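Zulivell hand-guiding and remote teaching kit: six weeks of use

Posted September 8, 2021

We bought the Zulivell teaching kit for a two-arm bench cell in our small shop in Rorthorpe. The job we had in mind was kitting: pick a few small parts off a mat, put them in a tray, pass the tray on. The parts change often and the batches are short, and writing a new program for each batch had stopped making sense. The kit lets you show the arms the job, either by taking hold of them and moving them or by driving them from a pair of handheld controllers at a second table.

The price was 3817 dollars with the controllers, both wrist handles, the foot pedal and one year of the software. The arms and grippers are not included. We already had those.

Setup

It took us a day and a half. The handles bolt on behind the grippers with four screws each and the holes lined up. The pedal cable is too short for a standing bench and we ended up buying an extension. The software found the left arm right away and the right arm after a firmware update, which the manual mentions on the second to last page. Calibrating the controllers means touching five points on the table with each gripper, closed. Do this slowly. Our first try was rushed and everything we taught that afternoon landed a few millimeters to one side.

Teaching by hand

You press the pedal, the arm goes loose, and you walk it through the job. Let go of the pedal and it holds where it is. For big moves this is very good. Swinging an arm over to the tray and setting the height of the drop took a few minutes the first time, and somebody who had never touched a robot could do it after watching once.

Small moves are harder. There is some drag left in the wrist joint, so when you want to shift two or three millimeters the arm does nothing and then goes five. You also can't see well, because your own hands and shoulders are over the part. Two arms at once needs two people, and two people leaning over one bench get in each other's way.

Teaching by remote

This is the half of the kit I would pay for again. You sit down, hold a controller in each hand, and the grippers follow. Motion scaling can be set on a dial, and at the lowest setting a big sweep of your hand becomes a small nudge at the gripper. The triggers open and close the fingers. There is no force feedback, only a buzz when the motor load goes over a limit you choose. I set the limit low and left it there.

The delay is short enough that I stopped noticing it -- except when the office network was busy. Put the kit on its own switch.

Flat parts are where you learn how good your hands are. A black ring lying on a mat gives the fingers very little to grab, and a curved white bracket with tabs at the ends wants to be picked up one way and set down another. I found it best to start each recording with one gripper held low, the other well above the tray, and the two well apart, the tray off to one side with clear space around it.

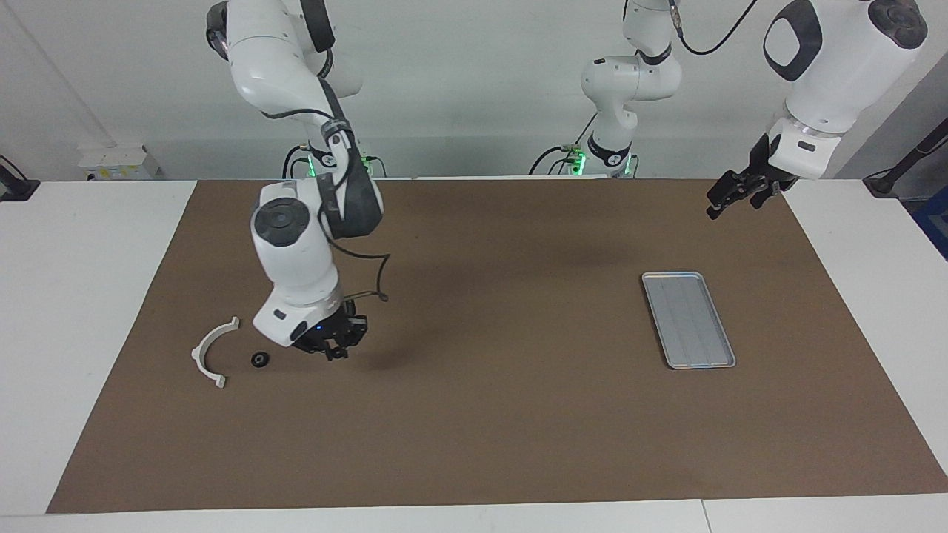
Keep the height of that starting pose the same from one recording to the next. The software compares recordings from their first second, and if one begins with an arm at a different height it will flag the whole take as an outlier and leave it out of training.

Recording and playback

Straight playback of a single take works only if the parts are put back exactly where they were. The trained mode is more forgiving. The manual says up to 400 takes for a two-part job. We stopped at 300 and it was usable, with the bracket going in more reliably than the ring. Bad takes are easy to delete, but there is no way to trim the end off a good one, and I would like that fixed.

Files are large. We filled the supplied drive in the second week of August and moved to a bigger one.

Other kits

We had a Fletine set on loan before this. Its handles are nicer to hold and its wrist is freer, but it teaches one arm at a time. The Ásgeirsdóttir controllers are lighter than both and cost 992 dollars for the pair without software. If you write your own code, look at those first.

Support

Two emails, both answered the next day. The second answer was a link to the manual page I had already read.

Would I buy it again

Yes, for two arms and small parts. For one arm doing large simple moves, the handles alone are sold separately and should be enough. Get the longer pedal cable when you order.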